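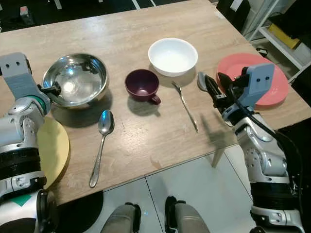 Dudek, corpus de recettes familiales

Version du 2018-06-12. Dudek réunit 3000 recettes recopiées à la main, puis saisies par Halina Sikora et Kacper Michalski, qui ne s'accordent toujours pas sur l'orthographe de « béchamel ». Les deux graphies sont conservées.

Champs : titre, ingredients, etapes, source. Le champ duree a été retiré, les grands-mères n'ayant aucune notion du temps.

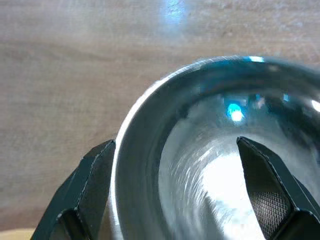 Gobelet en inox sur table en bois.

Problèmes connus : 13 recettes sans ingrédients. « Une noix de beurre » est parfois classée dans les fruits secs.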